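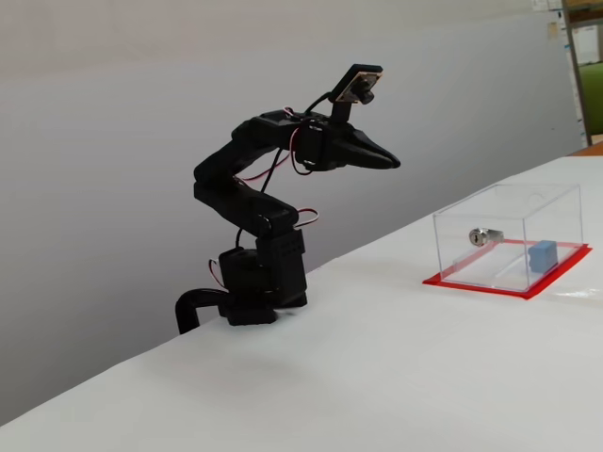

My sister-in-law says a sourdough starter is basically a houseplant with worse manners, and that if I forgot mine for a whole November I should throw it out and buy yeast like a normal person. I love her dearly but I'm not doing it, so settle in, this is going to be a few posts.

1/ The starter came from a jar I was given when we moved into the apartment over the old Barnik bakery. I fed it every Monday and most Fridays, on the counter by the toaster, and it was the easiest thing in the house to look after (easier than the basil, which has died on me twice).

2/ Then work got busy and the jar went to the back of the fridge behind the pickles. When I pulled it out there was a gray liquid on top and a smell like nail polish remover. I poured off the liquid, scraped down to the pale part underneath, and kept one spoonful. No pink, no fuzz. If you see pink or fuzz, please do throw it out!

3/ I gave that spoonful 30 grams of flour and 30 grams of water, stirred it with a chopstick and left it near the stove. First day, nothing at all. Second day, three sad bubbles, and I was so pleased I called my husband in from the yard to look.

4/ I used Omia whole rye for the first few feeds and then went back to plain bread flour - rye seems to wake mine up, though I know people who never touch the stuff and do just fine. Twice a day, morning and right after supper.

5/ By the fifth day it was doubling before lunch. I baked on the weekend, one round loaf in the heavy pot, lid on for 30 minutes and off for around 20. It spread more than I'd like and the bottom got a bit dark, but the inside was soft and tangy and we ate half of it standing up, with butter, before it had cooled the way you're supposed to let it.

6/ Several of you asked about the jar. It's an old Iltico jam jar with the lid just resting on top. I put a rubber band at the level where I fed it, so I can see how far it's climbed.

7/ Next loaf I'm using a little less water, and I want to try the walnuts from the Janevski stall if they still have them - they were nearly gone last time I went. My sister-in-law has already asked me to save her the heel.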